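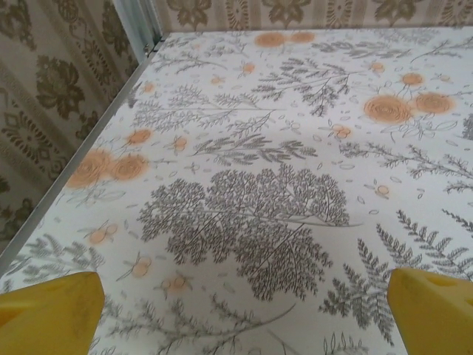

Lina Darwish asked whether the lunch club could drop the booking line altogether now that most people ring the hall direct. We looked at this in May and decided to keep it until the autumn, for the reasons under "Bookings" below.

## Fatcombe Lunch Club – progress report to the Akmont Fund

2 July 2025

### Meals

We served 2,071 meals in the period, against 1,766 in the same period last year. Most of the rise is from the second sitting, which was full from its second week. Takeaway portions are included in both figures. Soup and a roll given out at the door are not.

The menu still runs on a three-week cycle. Fish pie was taken off after complaints about bones and has been replaced by a vegetable bake, which costs less and has been eaten without much comment. Puddings are unchanged.

### Bookings

The booking line takes fewer calls than it did, but the people who use it are mainly those who need transport. The driver's list is made up from it each morning. If we close the line, somebody at the hall has to take down addresses and pick-up times while the kitchen is being set up, and at present there is no one free to do that. Shuk-fan Tsang is trying out a shared sheet that both phones can be answered from. We will report on it next time.

### Transport

The minibus was off the road for nine days with a faulty door. Atallah Cars covered the gap at a fixed rate per run, and this was paid from the repairs line. Two regulars from the Ilov estate stopped coming during that time. One has since returned – we have written to the other.

### Money

Spending is within budget except for food, which is over by £1,000. Meat and cooking oil account for most of it, and the extra meals for the rest. We would like to move the same sum across from publicity, where the leaflets were printed more cheaply than planned. Please confirm that this is allowed under the terms of the grant.

The charge per meal has stayed the same. We don't plan to raise it before the winter.

### Still to do

- Replace the seal on the large fridge. The part is on order.
- Renew food hygiene certificates for two of the kitchen team.
- Agree a closing week in August with the hall.
- Send Lina the transport figures split by village, as she asked.

The feedback forms have been collected but not yet typed up. They will follow separately.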